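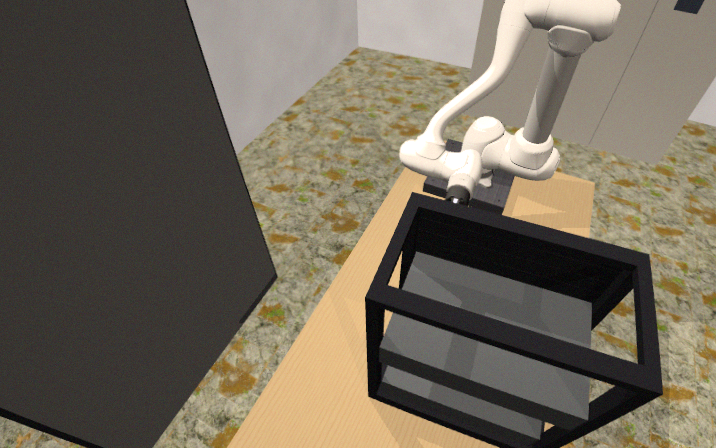
Fleladora Bulletins, README

Text of church bulletins and sermon outlines from immigrant congregations, mostly Vietnamese and Indonesian, with English where the congregation printed English. Released 26 August 2026. Maintained by Thoa Vũ, with Wahyudi Wuisan for the Indonesian side.

Please read the part on attendance before you use the attendance column. People keep skipping it.

What is in it

328 bulletins from 16 congregations. One row per bulletin. The columns are congregation code, language, order of service, sermon title, scripture references, announcements, attendance and offering. Offering is blank everywhere in the public copy. We took it out and will not send it to you.

The set is sometimes introduced as "a record of worship life in the diaspora." I did not write that and would not sign it. A bulletin records what somebody planned to do and had time to type up. Songs get swapped and guest speakers get stuck in traffic. If your question is what was sung, this set can tell you what was printed, and you will have to decide how far apart those two are.

How it was collected

Congregations mailed us paper copies or sent their word processor files. Paper was scanned and run through the Kowalchuk text tool, then corrected by hand. Mỹ Đồng corrected the Vietnamese. The tool is sold as handling Vietnamese tone marks "out of the box." It dropped them on anything photocopied twice, which was most of the older material. Rows that went through it have ocr = yes. Treat spelling in those rows with suspicion, names of hymns above all.

Coverage is whoever said yes. We wrote to every congregation on a mailing list that Lợi Trương kept from his years of organizing youth retreats, so the set leans toward churches that send teenagers to retreats. Small house churches are close to absent. Catholic parishes are absent altogether. I have seen one talk that used this set to say something about "Vietnamese Christians in America," and I wish it had not.
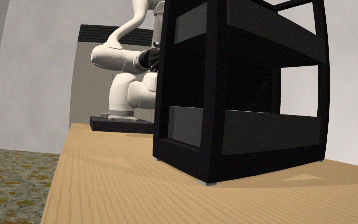 Attendance

The numbers are self-reported and I don't believe a good share of them. One congregation gives exactly 300 for 23 bulletins in a row, Easter included. Others count children, or don't, or start counting them partway through when the Sunday school moves into the main building. Two of the pastors told us that the figure is worked out by looking over the pews during the second hymn.

We thought about cleaning this column and decided against it. Any cleaning rule would have been our own guess laid on top of theirs. If you plot growth from this column, you are plotting how people count.

Scripture references

These are in better shape. Book names were changed to one standard English form, with the original spelling kept next to it. Verse numbers were left alone even where they run past the end of the chapter. Thịnh Tôn checked the Psalms, where numbering differs between translations, and marked the rows he could not settle. Nobody has checked the rest at that level.

A reference tells you a passage was listed. It does not tell you the sermon was about it. Plenty of outlines name four passages and discuss one.

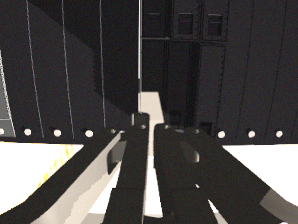

Language labels

The label is for the main language of the bulletin, picked by a person. Mixed bulletins are labeled mixed, with no attempt to say how much of each. An earlier version used automatic labels from Wavus, and those called several Indonesian bulletins Malay. Wahyudi redid them all by hand in March. If your copy has a column named lang_auto, it is the old one, so throw it away.

Privacy

Names in prayer requests were replaced with [name]. So were phone numbers and home addresses. We will have missed some. Write to us if you find one and we will pull the row. Pastors' names stay in where the congregation agreed in writing.

Uses I would argue with

Measuring church growth or decline. Comparing how "traditional" two denominations are from their song lists. Training anything that writes sermons. The Rolov group asked about that last one and was told no, and the license says the same.

License

Research and teaching only, no resale. Congregations can withdraw at any time, and two have, so row numbers will not match between versions. Cite the version you used.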